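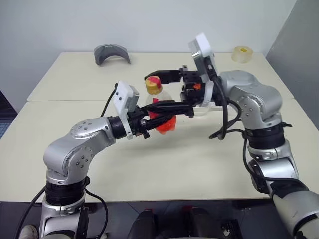 A reader from Budeston wrote under my last tips that her ground cardamom smells of nothing after one winter, and she asks if the jar is guilty or the shelf. I think it is the shelf, and also the grinding. Here is how I keep spices now.

Buy whole seeds
Cumin, coriander and cardamom stay good much longer when they are whole. I grind only what I need for two weeks. My small Modik grinder takes 35 grams at once, and more than this makes it warm.

Keep them far from the cooker
Steam is the worst thing. Never shake the jar over a hot pot – take the spice with a dry spoon. A drawer is better than an open rack, even if the rack is prettier.

Write the month on the lid
A piece of paper tape is enough. On mine you can read "February" and the name of the spice. Ground spices I change after 6 months. 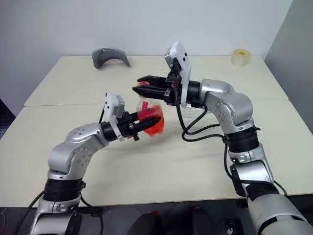

Wake up old spices
If the smell is weak but still pleasant, warm the seeds in a dry pan on a low flame and stir all the time. Take them off when you begin to smell them. For ground spices this does not work so well, they burn very quickly. I put these in the oil together with the onion and use a little more.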